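4.2 Evaluation of the Drollcombe task kit

The second product we reviewed is the Drollcombe task kit, sold by Semton as a ready-made set of tabletop exercises for two-handed robots. The kit is delivered with printed setup sheets, a box of props and a software package that records joint positions and head camera video together. We tested it over one month, December, on the Pomare upper body that our lab already owned. Arben Matić did the installation and ran all of the trials described in this section.

Setup took longer than the manual suggests. The recording software expects the head camera to be calibrated against the table surface, and the supplied routine failed when the table was covered in felt. We replaced it with our own routine, built on the Herkdale calibration library, and used that for the rest of the review. The screens behind the table were kept in place for every trial so that the background would not change between recordings.

The kit has several exercises. We report on table clearing, the one most buyers are likely to start with. Small pieces of litter and packaging are spread over the table along with dustpans, and the operator controls both arms to collect them. The setup sheets give only loose starting positions, so the layout differs from one trial to the next. Figure 3 shows the workspace during this exercise.

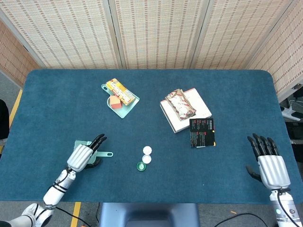
Figure 3. Table clearing with the Drollcombe kit, head camera view. The left hand is over one dustpan; the other dustpan holds a snack box and a foam cube.

We recorded 300 trials of table clearing. Of these, 63 were stopped by the operator before the table was clear. Bottle caps were the most common cause. They lie flat, and the fingers tended to push them along the felt without closing on them. Crinkled wrappers were easier to grip than we had expected, but they were sometimes dropped on the way to the dustpan. Boxes gave little trouble at any angle.

The recording software was stable. It lost no files during the review, and the time stamps of the two arms agreed with the video closely enough for our training code. Export was slow, and a full batch had to be left running overnight. Semton's license covers up to 500 recorded trials per exercise, after which an extension must be bought. Labs that plan to train on one exercise alone should include the extension in their budget.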